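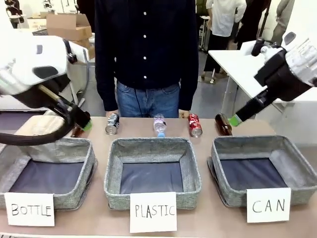

Left arm resumed by itself while someone was resetting the table

Robotics > Arms & Grippers > Faults and Safety
24 comments | Share 9

naqvi_k
Posted 20 June 2022

OK so nobody got hurt, let me put that first. But I had a bad night's sleep over it and I'd like some more brains on the problem.

We run a bench sorting task at Brodley: two arms, three felt bins with cards on them (bottle, plastic, can), and a line of empties the robot picks from. Between runs one of us stands on the far side of the table and puts the containers back in a row. It's boring work and you stop thinking about the arms pretty fast, I'm sorry to say.

Last week the left arm threw a protective stop in the middle of a pick. Torque limit on the wrist, no big surprise, it had come down on the shoulder of the small brown bottle instead of the neck. I did what we always do. Cleared the fault on the screen, told the guy at the table to go ahead and reset, and looked down to write the run number in the log.

And the arm finished the pick! It went straight back to the motion it had been doing when it stopped and closed the gripper on nothing, with his hand right next to it. He yelped, I hit the e-stop, and the bottle rolled onto the floor (didn't break).

The task software is Adumen, a build we've had since November. The arm controller is Pravuvura. According to the Adumen log, the queue was empty. According to the controller log, a goal was still active. So each of them thinks the other one is to blame, and I'm stuck in between.

Questions:
- has anybody else seen a goal survive a fault clear?
- is there a setting I'm missing, or do I have to cancel it myself?
- how do you all handle reset with a person at the table?

Khurram Naqvi

gripwright
Reply 1

Yep, seen it. Clearing the fault and canceling the goal are two separate calls, and a lot of people wrap the first one in a button labeled "Reset" and never think about the second. The controller is doing what it was told: finish the move when you're healthy again.

Look at how your fault handler is written. I'd bet a sandwich it empties the Adumen queue, which only holds the *next* moves. The one in progress has already been handed over, so the log says empty and it's telling the truth.

Fix is maybe a dozen lines. Cancel the active goal on both arms, wait for the controller to confirm, and only then allow the fault clear. If the confirmation doesn't come, leave the drives off.

mbench_tillie
Reply 2

I'm going to be the grump here. The dozen lines are fine, please write them, but I don't think this is a software problem. You had a person's hands among the containers while the drives were powered. He was trusting your fault handler with his fingers!

We have an ordinary rule in our shop. If you're reaching in, the e-stop is pressed, and it stays pressed until you've stepped back and said so out loud. It takes a few extra seconds. People complained for the first month and then they quit complaining.

naqvi_k
Reply 3

@gripwright you win the sandwich. Checked this morning and the handler clears our queue, clears the fault and never touches the active goal. I feel pretty dumb, I wrote that handler.

@mbench_tillie fair. In our defense the speed during picks is low and the gripper fingers have soft-ish pads on them. But yeah, I hear how that sounds as I type it.

gripwright
Reply 4

I don't totally agree with Tillie, for what it's worth. If you hit the e-stop every cycle you're cutting power to both arms all day, and on our setup they sag a little each time before the brakes bite. We had a wrist come down on a fixture that way. I'd go for a proper held pause, with a hardware enable the person at the table has in their hand. Let go and nothing moves.

mbench_tillie
Reply 5

An enable switch would be great, sure. How many benches have you seen that have one? Everybody has the red button. And a sagging brake is a fault too, so go fix the brake! I'd never accept that as an argument for leaving the thing live.

delorme_bay7
Reply 6

Can we talk about the cable for a second? The fat black one on the left arm loops down over the back of the BOTTLE bin. Are you sure the torque trip was the bottle? We had the same kind of loop at Delorme and it hooked on everything. Each time the wrist rolled, the slack would catch on a bin and the load reading would jump. We blamed the pick pose for weeks.

Also, your water bottle is standing on its cap. Is that on purpose? We had awful luck with upside-down bottles, the grasp planner kept wanting to go for the neck.

naqvi_k
Reply 7

Oh man, the cable. I went and jogged the wrist by hand with the power off and the loop does drag on the bin. I can't prove that's what tripped it, the bottle contact shows in the log too. But it's getting clipped up higher today either way.

Upside down is on purpose, yes. We mix up the poses.

oldservo
Reply 8

Coming at this from the machine tool side. Where's your e-stop, and who can reach it? Everyone's arguing over when to press the button. I want to know how far the guy at the table has to lean.
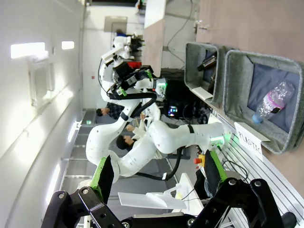
Re: e-stop position

naqvi_k
Reply 9

It's the yellow box down by the aluminum rail at the table edge, near the end of the arm. Which sounded fine to me until oldservo asked. I was sitting near it that day, so I got to it fast. The person resetting would have to reach toward the arm to press it, and that's the last direction you'd want to go.

oldservo
Reply 10

Then move it, or better, add a second one wired in series on the reset side. And tidy up those thin wires while you're in there. I've seen a box get pulled off a bench by its own lead.

I'm with Tillie on the rule, by the way, and with gripwright on the enable. Do the rule now, buy the switch when you can.

gripwright
Reply 11

I can live with that. I still say test the sag first, with nothing under the wrists. Press it seven or eight times in different poses and watch where the fingers end up.

naqvi_k
Reply 12

OK, where I've landed:

- handler now cancels on both arms and waits for the confirm. I forced a torque trip nine times by pushing on the wrist with a broom handle, and the arm stayed put after every clear
- cable clipped up out of the bins
- reset only with the e-stop pressed, and the person at the table says "clear" before anybody releases it
- second e-stop ordered for the far side, not here yet, so no resets from over there until it is

Did the sag test too. The right arm doesn't move enough to see. The left drops a bit with the elbow out, so I've got a ticket open with Pravuvura about the brake. I'll post what they say.

mbench_tillie
Reply 13

Good list. Tell the guy who yelped that he's allowed to press the button too, whenever he likes, no explanation needed. New people never think they are.

Show 11 more comments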